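Can you trust a house advert?

When someone wants to sell a house, they put up an advert. It might say "cosy home, close to shops". Sounds lovely! But who wrote it? Usually an estate agent, who gets paid when the house sells. So be a bit suspicious.

"Cosy" can mean small. "Close to shops" could mean one shop, at the top of a steep hill.
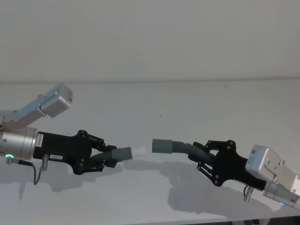
Prices need checking too. A house in Brendham was advertised at £187,000. That is only what the seller hopes to get. Ask what the house next door sold for, and go and look in November, when it's raining.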